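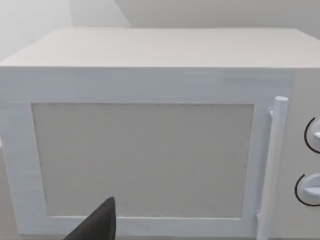 Simulated microwave, gripper finger at lower left, door handle and the two knobs to the right.

Sim rules, new version, please read before your next run

31 Aug 2022

Quick one from the Fovbridge lab. The rules for logging simulated kitchen tasks have changed and the old sheet is dead. If you have it taped to your monitor take it down. The new one is on the shared drive under Brarkari, same folder as before, with the version number in the file name this time.

Why now. In February we went back over 526 logged runs from the microwave and drawer tasks. 34 had no start state written down. None at all. Those can't be replayed and can't be compared with anything, so they're out of the set. Another 10 had a start state but the success check had been edited partway through the batch, with no note. Also out. Annoying, a lot of machine time gone.

What changes:

Start state. Write it before the run, every run. Door angle, knob positions, arm pose, random seed. "Default" is not an answer any more, the default has moved twice this year.

Success check. Fixed for the whole batch. Door task: the hinge angle has to pass the threshold and stay past it for 3 seconds of sim time. If you think the threshold is wrong, finish the batch, then say so, then start a new batch under a new number. Do not nudge it halfway.

Views. Check the wrist view before you launch. Handle should be in view for door tasks, at least one knob for knob tasks. Knobs at the border are OK for a door run. For a knob run move the start pose until the whole knob shows, grip bar and the arc marks too.

Contact. Finger touching the door or the window panel before the handle gets logged as early contact. It's still a valid run, just tick the box. Finger passing through a surface is a different thing, that's a physics fault and the run is void. Void runs are kept in their own folder, do not delete them. Qureshi wants the void ones for the collision work and we have promised them.

Force limits. Same caps in sim as on the real arm. Yes even if it makes the task harder. A policy that yanks the handle off in simulation is going to yank it on the bench, and the bench doors cost money. If you need to lift the cap for a test put UNCAPPED in the run name, in capitals, so it doesn't get mixed in.

Looks. Plain white oven on a plain light wall is the base case, keep it. Texture and lighting changes go in as a separate batch and get reported separately. Some of the Akotine numbers last spring had both lumped togehter and we spent two weeks pulling them apart.

Reporting. When you give a success rate, give the number of runs next to it. And the number of voids. No rates on fewer than 10 runs, not even in slides, not even "preliminary".

Moving to hardware. Nothing goes on the real arm off a sim result alone. Second person reads the log, signs the sheet, first hardware run at low speed with a hand on the stop. That part isn't new but it had slipped a bit over the summer.

Old logs: leave them in the old format. There's a converter in the Brarkari folder but it drops the seed feild, so don't use it until that's fixed. Will post when it is.

Questions about the contact box (there will be some, the wording is still not great) go on the rules thread, please not by direct message, otherwise the same answer gets typed out all week. Suggestions for the drawer task too. That section is thin and we know it.

New sheet applies to any batch started from today. Batches already running can finish under the old one, just write "old rules" in the notes.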